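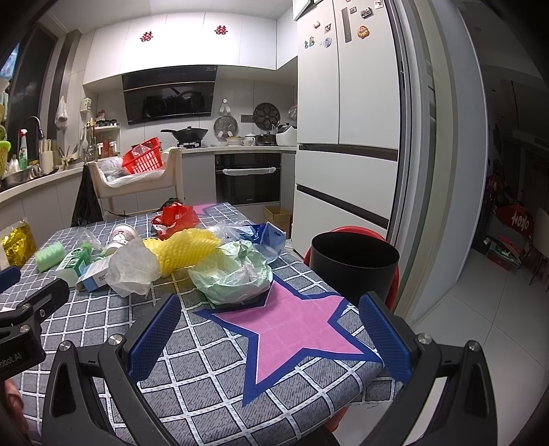 Início Diário Receitas Arquivo Contato

Diário > Casa > Arrumações

13/3/18, por Reltik

Acordei decidida a dar um jeito na bagunça, que vinha crescendo desde o fim de semana, e é claro que antes de começar fiz um café, e depois do café achei que merecia outro. Fico olhando para a cozinha enquanto tomo, tenho esse costume. Os recortes vermelhos de dupla felicidade continuam nos armários e eu não tenho coragem nenhuma de tirar. Minha intenção era trocar tudo em setembro, quando a gente mudou os móveis de lugar, e olha só, cá estão eles, tão bonitos contra o branco. A geladeira também vai juntando ímã, e cada vez que limpo a porta fico com pena de mudar algum de posição.

O lixo foi por onde comecei. Sou péssima para jogar coisa fora, já escrevi isso aqui mil vezes! Guardo saquinho, guardo a redinha de espuma que vem na fruta (sempre acho que vai servir para embrulhar um copo), guardo caixa de papelão porque um dia alguém pode precisar de caixa. Só que hoje eu estava brava comigo mesma e fui firme.
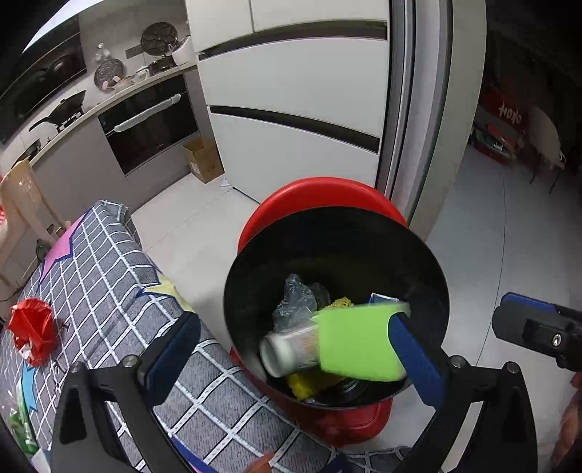 O papelão ficou no chão da cozinha, esperando eu decidir. Quero ver se cabe nele a encomenda da Texier, aqueles 2 jogos de pano de prato que prometi mandar para Jundia e que estão no armário desde nem sei quando. Se não couber, vai para a reciclagem e pronto. Paguei 218 nesses panos, já com o frete, e ainda fico adiando ir ao correio, veja se pode uma coisa dessas.

Com a esponja verde foi mais difícil. É daquelas de espuma ondulada, cheia de bolinhas, e eu gosto tanto da cor que fico arrumando serventia para ela. Forro de gaveta? Apoio para a saboneteira? Pus o Dettol por perto para me lembrar da limpeza de verdade, e aí me distraí com as estrelas, que acho a coisa mais alegre desta casa. Nem sei dizer quanto gosto desse xadrez cinza com branco, combina com tudo e me deixa de bom humor até em dia de faxina. 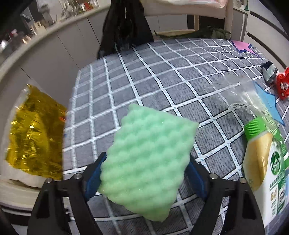

Depois do almoço

Comi sobra de arroz em pé mesmo, do lado do fogão, e pus o rádio para tocar. Tinha marcado 30 minutos no relógio para terminar, que é o conselho do caderninho da Skelell que comprei no ano passado e quase nunca abro. O relógio tocou e eu ainda estava escolhendo saquinho. Marquei de novo, sem vergonha nenhuma.
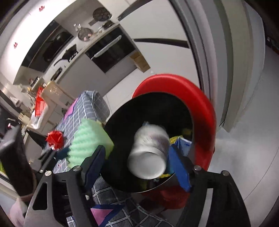

Plástico vermelho é um fraco meu, confesso, e a tigela preta também já entrou para a família. Uso para salada, para roupa de molho, para catar miudeza pela casa, tudo conforme o dia e bem lavada no meio, naturalmente. Falta ver os panos, e preciso comprar sacos de lixo maiores e sabão. Amanhã passo no correio com a caixa, se eu achar a fita adesiva.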